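I finally know how to cut a mitered corner on a quilt binding and I need to tell everyone, so settle in. Thread!

**1/** Some background. I started the Plirkden quilt in July, after Kamala Iyengar gave me a bag of her leftover shirting cotton (stripes, tiny checks, one glorious mustard). The plan was a lap quilt. It is now 60 by 62 inches and covers most of the couch.

**2/** The pattern is all eight-pointed stars, the old-fashioned kind made from diamonds. If you've never sewn diamonds together: the edges are on the bias, so they stretch if you so much as look at them. Starch first! Then starch again!

**3/** There are 587 pieces in this thing. I know because I wrote the number on the freezer bag and then got scared of the bag.

**4/** Color is the part I love most. I had every star in a soft washed-out blue and the whole top just sat there. Korkor Nutsugah came by, pulled one blue star off the design wall and pinned up a plain red one. Wow. Every blue around it woke up. 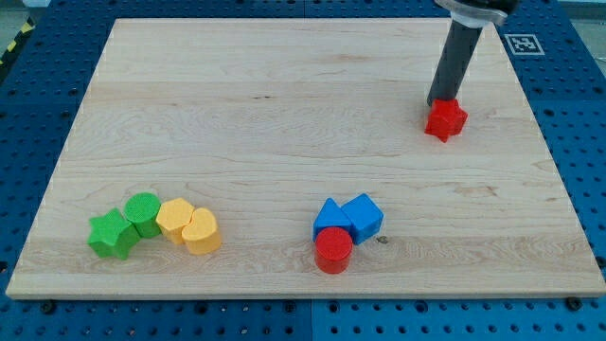
*Red star, blue underneath, pale wood. My favorite color combo right now.*

**5/** So the red stars went in, 4 of them, none in the middle. I tried one in the middle and it looked like a target.

**6/** OK, binding. Cut your strips 2.5 inches wide, join them on the diagonal, press in half the long way. Start partway down a side, never at a corner, and leave a long tail.

**7/** The corner! Stop sewing a quarter inch before the edge. Fold the strip straight up so it makes a 45 degree angle, then fold it straight back down so the fold lines up with the top edge. Start again from that edge. I did this wrong for years by stopping too late – the corner comes out round and sad.

**8/** I'm stitching the back down by hand, in the evenings, with the Lakau thimble Wafula Rashidi passed on to me. It's a little big, so there's a scrap of felt inside. Two sides done, two to go.

**9/** Someone asked about batting: all cotton, thin, washed before I used it. I want the crinkle, but only a bit of it.

**10/** If you have a better way to join the two binding tails at the end, please tell me. I've watched the same video over and over and I still twist the strip every single time 😂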